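Gobelets, boîtes et bouchons : mes petites habitudes pour le plastique de cuisine

Coucou à tous ! Depuis mon billet sur les torchons, vous êtes plusieurs à me demander comment je m'y prends avec le plastique, celui qui sent le renfermé, qui colle un peu sous les doigts et qui garde la sauce tomate en souvenir. Alors voilà, je vous mets tout en vrac, y compris deux astuces piquées à Jonalyn Quiambao, ma voisine de palier, qui a trois ados et donc beaucoup de vaisselle.

Les boîtes devenues orange

La bolognaise, le curry, la soupe de potiron... tout le monde connaît. Je dépose une cuillère à soupe bien bombée de bicarbonate au fond, un filet d'eau tiède, et j'étale la pâte avec les doigts jusque dans les angles. Je laisse la nuit. Le matin, éponge douce et rinçage. S'il reste une trace, la boîte passe l'après-midi sur le rebord de la fenêtre, au soleil (en août c'est radical, en janvier il faut être patient !). Et maintenant, avant d'y verser une sauce, je frotte l'intérieur avec une goutte d'huile. Ça tache beaucoup moins.

L'odeur qui ne part pas

Papier journal froissé en boule, une pincée de gros sel, couvercle fermé, deux jours dans le placard. C'est la méthode de ma grand-mère et je n'ai rien trouvé de mieux. Pour l'ail, je rajoute une rondelle de citron. J'ai testé le marc de café aussi – résultat, une boîte qui sentait l'ail ET le café, on oublie.

Le calcaire

Chez nous l'eau est très dure. Je prépare environ 700 ml d'eau tiède avec un bon verre de vinaigre blanc dans une bassine et j'y couche les gobelets une demi-heure, ouverture vers le haut, sinon l'air reste coincé dedans. Ensuite je rince deux fois et j'essuie tout de suite avec un vieux tee-shirt. Laisser sécher à l'air, avec notre eau, c'est retrouver les mêmes auréoles le lendemain.

Les gobelets coincés l'un dans l'autre

Surtout ne tirez pas comme une brute, j'en ai fendu un comme ça. De l'eau froide dans celui du dessus, celui du dessous dans un saladier d'eau chaude du robinet, on compte jusqu'à vingt et on tourne doucement. Depuis, je glisse un carré d'essuie-tout entre chaque quand je les empile.

Une couleur par personne

Ça, c'est l'idée de Jonalyn. Chacun choisit sa couleur le matin et garde le même gobelet jusqu'au dîner, juste rincé entre deux. Je ne lance plus le lave-vaisselle à moitié vide, et les disputes ont (presque) cessé. Prenez des teintes bien différentes, parce que deux bleus voisins, au petit-déjeuner, personne ne fait la différence !
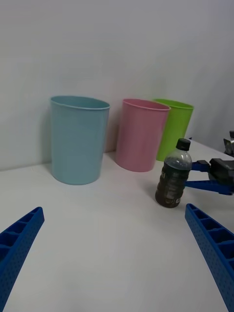
Du bleu clair et du rose, on ne risque pas de les confondre. 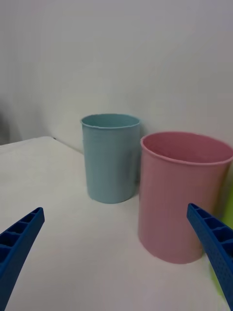
Les bouteilles à goulot étroit

Pas de goupillon ? Une poignée de riz cru, un doigt d'eau, une goutte de liquide vaisselle, on bouche et on secoue fort pendant une minute. Le riz va gratter là où la main ne passe pas. Rincez au-dessus d'une passoire, sinon bonjour l'évier bouché. Pour les bouchons, un quart d'heure dans un bol de vinaigre tiède, puis un coup de vieille brosse à dents dans le filetage – c'est souvent de là que vient la mauvaise odeur.

La prochaine fois je m'attaque aux planches à découper. Si vous avez un truc contre les traces de betterave, je prends, la mienne est rose depuis Noël !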